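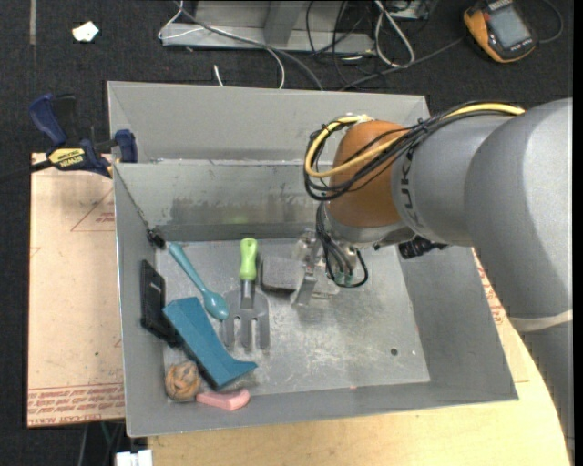

긁힌 자국이 남은 금속 상자 바닥과 회색 로봇 팔

Trarnis 접이식 반사판 세트

제가 인물 사진 찍을 때 제일 자주 꺼내는 물건이라 드디어 상품 페이지를 따로 만들었어요! 그동안 문의 주실 때마다 똑같은 답을 복사해서 붙였거든요(죄송해요, 다들 눈치채셨죠).

세트에는 원형 반사판 두 장이 들어 있습니다. 큰 것은 은색과 흰색 양면이고, 작은 것은 금색과 검정 양면이에요. 저는 흰색 면을 압도적으로 많이 써요. 창가에 앉은 사람 얼굴 반대편에 슬쩍 대 주면 턱 밑 그림자가 부드럽게 풀리는데, 은색으로 하면 눈부셔서 모델이 자꾸 찡그리더라고요. 금색은 솔직히 취향을 좀 탑니다. 해 질 무렵에 쓰면 얼굴만 너무 노래져서 저는 흐린 날에만 써요.

접는 방법은 처음엔 헷갈립니다. 양손으로 마주 잡고 8자로 비틀면서 안으로 모아 주세요. 힘으로 누르면 테두리가 휘어요. 저도 2월에 바닷가 촬영 나갔다가 손이 얼어서 억지로 구겨 넣었는데, 그 뒤로 그 판은 영영 타원형입니다 ㅠㅠ

바람 부는 날 야외에서는 스탠드에 혼자 세워 두지 마세요. 돛처럼 날아갑니다. 잡아 줄 사람이 없으면 모래주머니를 꼭 달아 주시고요. 같이 일하는 Deepak Srivastava 씨는 반사판을 반만 펴서 무릎에 끼우고 찍는데, 저는 아무리 해도 안 되네요.

구성품
원형 반사판 2장
보관 주머니 2개
손잡이 클립 1개
(스탠드와 모래주머니는 별도 구매)

상품 번호 619
다음 입고일 3월 16일

Munum 스탠드를 이미 갖고 계시면 클립이 그대로 물립니다. Juvine 제품은 봉이 가늘어서 조금 헐거운데, 고무 테이프를 한 바퀴 감으면 쓸 만해요.

천에 얼룩이 생기면 미지근한 물에 적신 수건으로 톡톡 두드려 닦고 그늘에서 펼쳐 말려 주세요. 은색 면은 문지르면 코팅이 벗겨집니다. 세탁기는 절대 안 돼요!

교환은 주머니에서 꺼내 펼쳐 보신 뒤에도 받아 드려요. 천이 찢어졌거나 테두리가 휘어서 도착했다면 사진 한 장만 찍어서 문의 게시판에 올려 주세요. 배송 쪽은 Sarla Rajput 씨가 보고 있어서 답글도 그쪽에서 달아 드립니다.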